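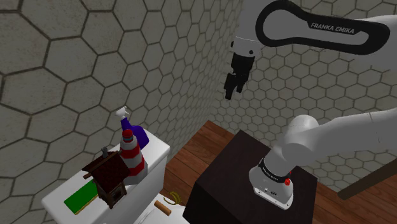 Kirsten Ingvarsson wrote back after last session to say that she has driven a wagon for years, hauls dogs and lumber in it, and doesn't see why a carmaker would stop building them when the people who own one never shut up about it. Fair. Her complaint is more or less today's topic, so keep it in mind.

Session 5: Why the wagon keeps leaving
Notes by Algirdas Paju, March 14, 2022

Body style is a bet placed years before the customer walks in. By the time a dealer can tell the factory that shoppers want something taller, the stamping dies for something lower are paid for.

Our case is the Trandum, the mid-size wagon in your reading packet. Look at the numbers again:

Wheelbase stretched by 16 mm over the sedan (why bother? see below)
184 horsepower, one engine, take it or leave it
87 percent of parts shared with the sedan

That last figure is the one the finance people framed and hung on the wall. Shared parts make a wagon cheap to add. They also make it cheap to drop, a point left out of the launch speech.

The 16 mm went to the rear door opening. Jellis, the design house, wanted it for the roofline. The sales department wanted it for child seats. Both claimed victory, and the brochure mentioned neither.

Next, the crossover problem. The Wuver sits on the same platform, rides higher, holds less behind the back seat and sells for more. Customers in the clinics called it "roomier." Bring a tape measure to a clinic and you will not be invited to the next one.

Terms you should know
Platform: the expensive bits underneath, used as often as possible.
Take rate: the share of buyers who choose an option. Low for manual gearboxes, high for cup holders.
Cannibalization: when your new model steals sales from your old one. Called "migration" in slides.

For next time, read the Boutros dealer survey, skipping the foreword unless you enjoy forewords. Write one page on this: if you had to keep either the Trandum or the Wuver, which goes, and who do you have to telephone about it? Pages with margins wider than the argument will be returned.

The plant visit has moved to June. Closed shoes, please.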